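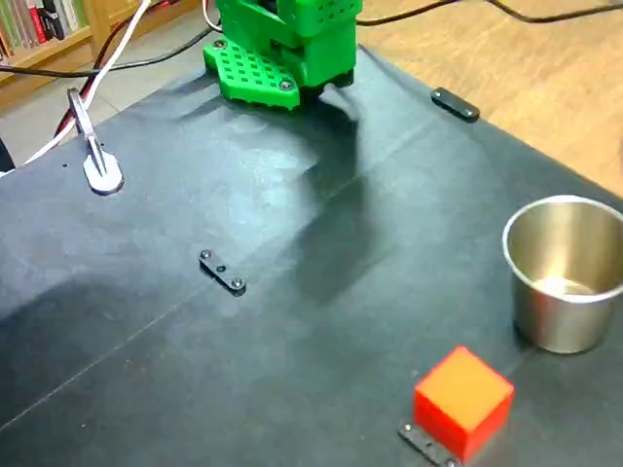 2/5
Keir MacBrayne here again, still on the worktop. Dark grey doesn't show tea, but it does show every crumb. I wipe it down at night and leave the steel cup out by the red cube.

3/5
The cup is the one thing I never put away. Pens go in it, then screws, then pens again. 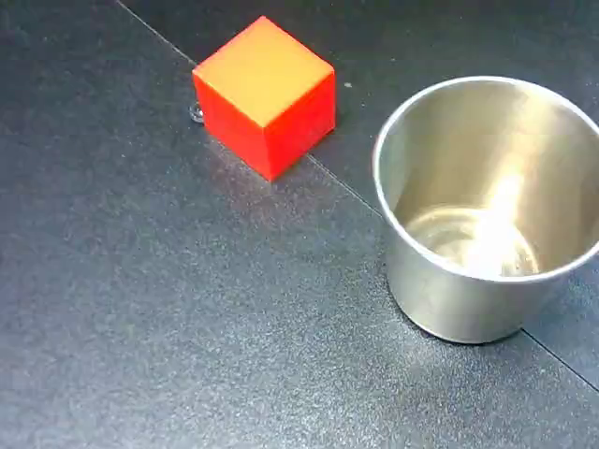 4/5
Rinse it, dry it with a cloth, no polish. I paid 18 quid for a tin of Valum once and it left smears.

5/5
Next job is the shelf. Probably October.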